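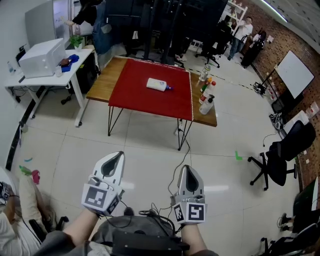

4.2 Object shots in teaser trailers and what viewers recalled

Teasers for low-budget thrillers tend to show very little of the plot, and the films in the Pestus programme were no exception. Of the 46 teasers we coded, most gave more screen time to rooms and household things than to faces. We called any shot of this sort an object shot, provided that no person was speaking in it and that it lasted long enough to be read. Many of them depend on one thing being out of line with its neighbours. A white bottle with a purple cap lying on its side on a bright red cloth, with four other bottles standing in a row along the bare wood beside it, is the sort of arrangement we coded as "displaced". If all five had been upright it would have been coded as "neutral". The coding took no account of what the object was used for in the finished film, which in several cases the coders had not seen.

Viewers were recruited in the foyer of the Drallari cinema and through the Giso ticketing newsletter. Each person watched two teasers, answered a short set of questions about mood and interest, and was then asked to write down anything they could remember seeing. The order of the teasers was varied between viewers. We received 3,766 response forms, of which 3,126 were complete and legible enough to use. Forms were left out when the recall box was blank, when only one teaser had been rated, or when the respondent said they had already seen either film.

Recall was scored against a list of objects drawn up for each teaser before any forms were read. A viewer did not have to name the object correctly. "Something red on the table" was accepted where the list had a red tablecloth, but "something on the table" was not. Borderline answers were set aside and scored by Antigoni Spanos, who had not taken part in the first round and did not know which teasers had been coded as displaced.

Displaced objects were written down more often than neutral ones, and this held for both recruitment groups. The gap was wider among the newsletter group, who watched at home and could take as long as they wished over the recall box. We did not find that better recall went with a stronger wish to see the film. Some of the best remembered shots came from teasers that were rated low for interest, and a number of viewers used the recall box to say that they had found the shot puzzling or slow.

Objects that were partly covered gave a more mixed result. Our list counted a thing as covered when another object lay in front of or over it and some part of its shape could not be seen.

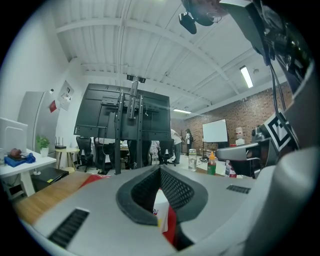

Figure 4. Partial covering: a red, white and yellow printed package, partly hidden beneath a hand-held gripper.

For covered objects, viewers were more likely to report a colour than a name. Printed packaging was a clear case of this, and answers such as "a red packet" were common even where lettering could be read on screen. Sound seems to matter as well. Where the teaser had music under the object shot, fewer viewers mentioned the object at all, although we did not code music in enough detail to say whether volume or tempo was responsible.

These results differ in one respect from the earlier study by Sotiropoulos, which used still frames from trailers and found no effect of covering. Stills give the viewer a fixed amount of time with each object, whereas the shots in our set varied in length and were cut to fit the rest of the teaser. Shot length was entered as a control, but longer shots were also more likely to come from slower teasers, and the two could not be fully separated with the present sample. A second round, with teasers re-edited so that all object shots run to the same length, was carried out in February and is reported in Section 5.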